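Section 2: Getting Into Your Room at Trellbridge Lodge

Welcome, and we're so glad you picked us for your stay! Most guests get here tired and hungry, so we've kept the check-in steps as simple as we could. Please read them through once before you leave the airport, as the phone signal gets patchy past Ilport. 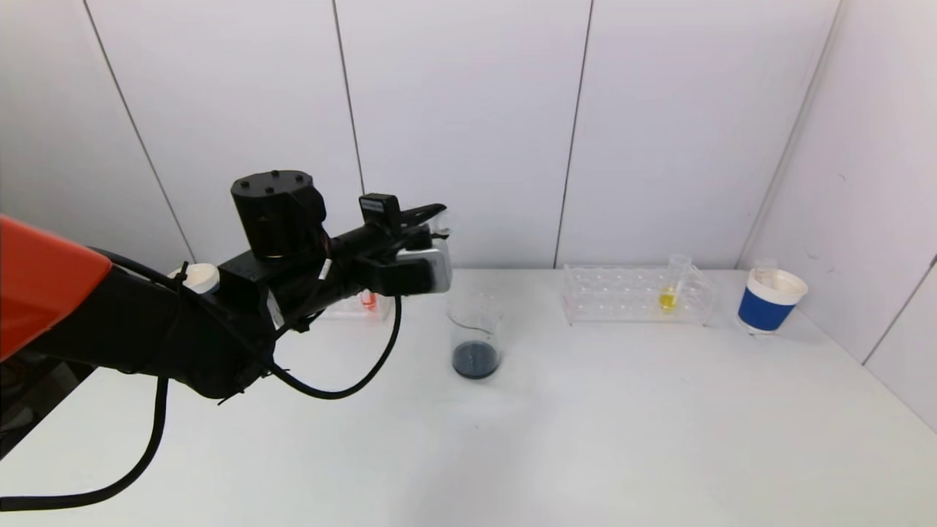
Stela Văduva

1. Take the coast road out of Ilport and stay on it until you see the Goder turnoff on your left. Our gate is 2 miles further along, just past the little stone bridge (go slowly over it, please, it's narrow).

2. Park anywhere on the gravel. The spots under the pines stay lovely and cool, but they do drip sap, so take your pick!

3. Find the key box beside the porch door. Enter the four-digit code from your confirmation message, then pull the cover down firmly.

Note: The cover sticks in damp weather. Press it in, hold for a second, and then pull.
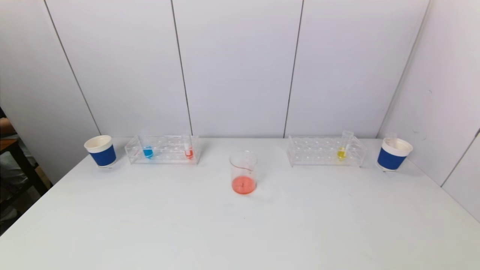 4. Your room number is on the key tag. Rooms 1 to 13 are on the ground floor, and the rest are up the main stairs, which creak something awful but are perfectly sound.

5. Put the key back in the box and scramble the code whenever you go down to the beach, so that you don't lose it in the sand.

Caution: The hot water runs very hot, especially in the upstairs showers. Start with the cold tap and add the hot a little at a time.

If the code won't work, ring the bell marked Dai and Tudor Vlad will come down and let you in. He's up until 11 p.m., and later in September when the walking groups arrive.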